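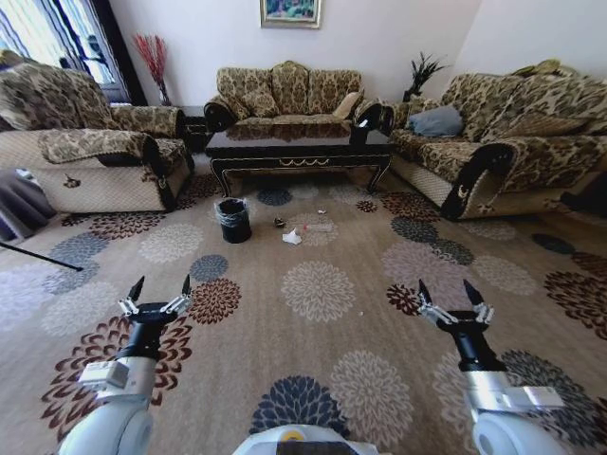
Carpet Cover and Reverberation Time in Small Living Rooms

Jade Whiteley
Submitted 18/08/2025

1. Introduction

Floor covering is one of the few acoustic treatments that most households already own. Published absorption values for carpet are measured in large test chambers, on samples laid flat with sealed edges, and they do not transfer well to a small furnished room. This project measured how the reverberation time of two living rooms in Panbridge changed with the floor bare, partly covered and fully covered.

The work follows on from a January pilot carried out in a teaching room, which was dropped when ventilation noise was found to mask the decay below 250 Hz.

2. Rooms

Room A is a ground-floor living room in a terraced house on Canpolat Road. It is rectangular, with a suspended timber floor, plastered masonry walls and one window. Room B is a first-floor living room in the Vundon flats, with a concrete floor and plasterboard on two sides. Both rooms kept their sofa, shelving and curtains in all tests. Curtains were fully drawn.

3. Equipment and method

The source was a starting clapper, operated at chest height in two positions. Sound was recorded on an omnidirectional measurement microphone at three positions, none closer than one metre to a wall. Recordings were processed with Vanum, the analysis package used on the course, which gives T20 in octave bands from 125 Hz to 4 kHz.

Three floor conditions were tested in each room:

Bare – all loose covering removed.
Partial – one wool-mix rug placed centrally, no underlay.
Full – cut-pile carpet laid wall to wall over felt underlay, loose at the edges.

A total of 318 decays were recorded. Of these, 174 were from Room A and the remainder from Room B. Decays with a signal-to-noise ratio too low for T20 were rejected by the software and repeated on the same visit, and the rejected recordings are not included in the total.

4. Results

In Room A the mean T20 at 1 kHz was 0.71 s bare, 0.58 s with the rug and 0.44 s with full carpet. At 125 Hz the three values lay within the spread of repeated readings, and no effect is claimed.

Room B gave 0.83 s, 0.69 s and 0.49 s at 1 kHz. The reduction at 4 kHz was larger in both rooms, although part of the absorption in that band comes from the curtains and sofa, which were not tested separately.

The rug was more effective per square metre than the full carpet. This agrees with the usual account of edge diffraction – a small absorber surrounded by hard floor takes in sound from beyond its own outline.

5. Discussion

The Sabine equation predicted the bare-floor values reasonably well but underestimated T20 with full carpet. The likely cause is that the field is no longer diffuse. With the floor absorbing strongly and the walls still hard, horizontal reflections persist after the vertical ones have died away. Several decay curves from Room B show a visible bend consistent with this.

Underlay was not varied. A felt layer is expected to raise absorption mainly between 250 and 500 Hz, and a repeat of the full condition without it would separate the two effects. Pile height was also fixed by what the supplier had in stock.

6. Further work

The rug should be tested off-centre and against a wall. Room B should be measured again with the shelving emptied, as books made up a good part of the bare-floor absorption in that room.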